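The open day at Gromura starts at 10, and by 10:15 the lab's founder has already apologized for the coffee. The company, 16 people on the second floor of a former bakery in Cindton, makes robots tidy up garden tools. It has been at this for most of a year.

"People come in expecting a lawn mower with opinions," the founder says. "Then they watch two arms think about a trowel."

About 88 visitors have signed up for the February session, a good many of them under ten. The founder, who asked to be identified only by job title "because my mother already has enough to frame," seems pleased and slightly frightened.

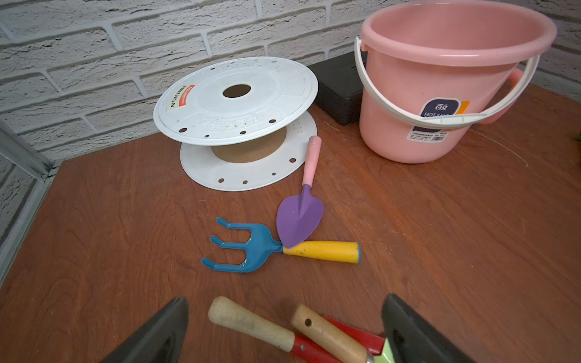
Before Gromura there were six years at Grasard, a packaging firm, where the robots moved identical boxes from one identical place to another. "I was very good at boxes," the founder says. "A box never rolls over when you touch it. I got bored, and I told my boss so, which I don't recommend doing in a performance review."

The garden idea came from a shed at home. Everything in it was a different shape, half of it was tangled in the other half, and no two handles were alike. It sounded like a weekend's work. The first successful pickup took 159 tries, a number the founder recites the way other people give their blood pressure. 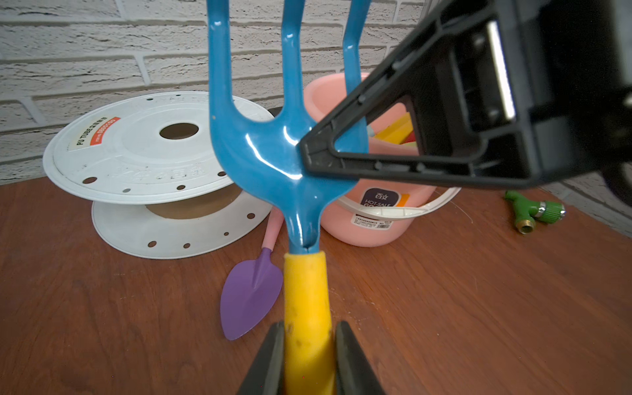

Money is the part of the story the founder tells fastest. Ueda, a small tool distributor, paid for the first year and gets a progress report every month, which I am told is short. The toys came out of petty cash. A child's cultivator with three blue tines and a yellow foam grip costs very little, and held upright between the gripper fingers it looks oddly official, like something carried in at the start of a parade. "Foam is kind to us," the founder says. "It gives a little. Shiny metal we have to negotiate with."

The visitors are kinder still. One boy asks whether the robot gets tired. His grandmother asks whether it does windows. A man in a fleece vest stays for two full demonstrations and leaves without a word, and the founder watches him all the way to the stairs. "Either an investor or he was waiting for the rain to stop."

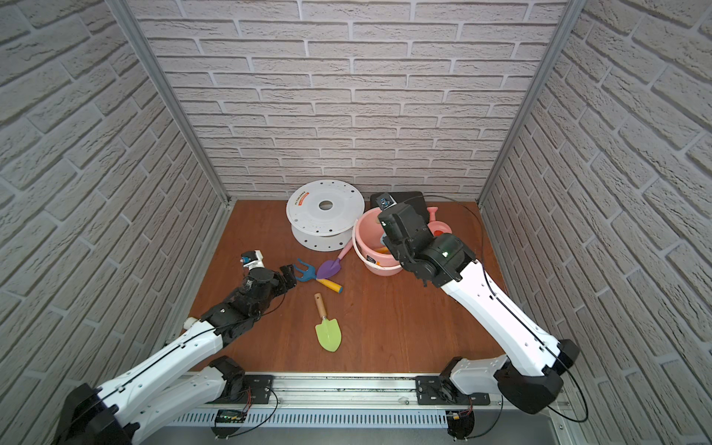

So when will one of these be cleaning up my yard?

"Not for a good while. Ask me again in 5 years, and bring a smaller yard. We can do a table, on a day when we've chosen the table."

I mention that my own shed has a rake in it that I have been avoiding since the fall. The founder asks what kind, and writes down the answer.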